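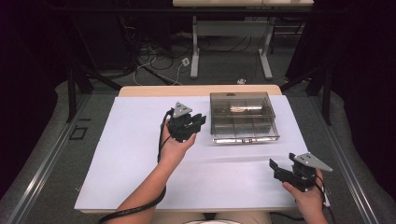 5. The Open Day Demonstration

5.1 Setting and Purpose

The hand-held gripper system was shown to the public during the January open day at the Prultau laboratory. Until then it had been used only by members of the project, all of whom had helped to build it or had been trained on it over several weeks. The open day gave us a chance to see how the system held up with people who had never touched it, and how much explanation they needed before they could do a simple task with both hands.

The open day drew 630 visitors to the building over 9 hours. Most of them passed through our room on the way to other exhibits and stayed only to watch. Visitors who wanted to try the grippers signed up at the door and were called in order. We did not select participants, and we did not try to balance the group by age or experience. The results in this section should be read with that in mind.

5.2 Workstation

Figure 3 shows the workstation from the position of the seated operator. The operator holds one gripper in each hand over a white board that covers nearly all of the table. Each gripper has two short jaw fingers and carries a gray triangular metal plate on top. Both are wired, and the cables run down from the hands toward the operator's side of the table. The task object, a compartment box in smoky plastic with a clear lid, is placed on the board just behind the working position of the hands.

We kept the white board for the open day after some discussion. The Dudero group, who lent us part of the equipment, normally work on bare tables, and a bare table is closer to what a robot would meet in a home or workshop. The board made it much easier for people standing at the back to follow the black grippers, and it also gave the operator a clear working area. It has one drawback. Light boxes slide on it more easily than on wood, and this affected the task, as reported below.

Dark curtains hang on both sides of the space. The rest of the floor was left as it is during normal work, with the cabling and the metal rails in place. Visitors reached the chair by a taped path and were asked to stay on it.

Figure 3. Two-handed operation with the wired grippers and the compartment box, seen from the operator's seat.

5.3 Procedure

Each session had 3 parts. In the first, a member of the team demonstrated the full task once while speaking through it. The visitor then sat down, took hold of both grippers from below, and opened and closed the jaws until they felt comfortable. No time limit was set for this. In the last part the visitor carried out the task alone, and the team member spoke only if asked a question or if a cable was about to catch.

The task was taken from the Brokano set, which we use for in-house tests. The operator steadies the box with one gripper, opens the lid with the other, takes a small object out of one compartment, moves it to a different compartment, and closes the lid. Either hand could be used for either role. Visitors were allowed to change hands during the task, and an attempt was still counted as complete if they did.

Every visitor was given up to 3 attempts. An attempt ended when the lid was closed, when the object fell off the board, or when the visitor asked to stop. Between attempts the team member put the box back in its starting position by eye. We had planned to use a printed outline for this but left it out, as it confused people in a trial run the day before.

5.4 Observations

The lid was the hardest step for almost everyone. Opening it calls for a small upward push at the front edge while the box is held still, and most visitors pushed before the other gripper had a firm hold. The box then slid away toward the far side of the board. People who went on to finish the task usually changed their approach after this happened once. They brought the holding hand in first, waited, and only then reached for the lid.

Picking up the object caused less trouble than we expected. The compartment walls stopped it from rolling away, and several visitors used a wall on purpose to push the object into the jaws. Our own operators rarely do this, and we have since added it to the training notes.

The cables drew the most comments. Visitors were seldom slowed down by their weight, but they did look down to check where the cables were, and some held their elbows out to keep clear of them. A few asked why the grippers were wired at all. The cables carry both power and the jaw position signal, and a wireless version is being tested at the Dunne site. It was not ready in time for the open day.

People watching often gave advice to the person in the chair. We did not stop this. It means that later visitors had usually seen and heard a good deal before their own turn, and their attempts cannot be compared directly with those made early in the day.

5.5 Changes Made After the Open Day

Two changes were made to the workstation as a result of the visit. A thin non-slip pad was fixed under the box, and the spoken introduction was rewritten so that the holding hand is mentioned before the lid. The board itself was kept. The data described in Section 6 were recorded after both changes, with trained operators only, and none of the open day attempts are included in them.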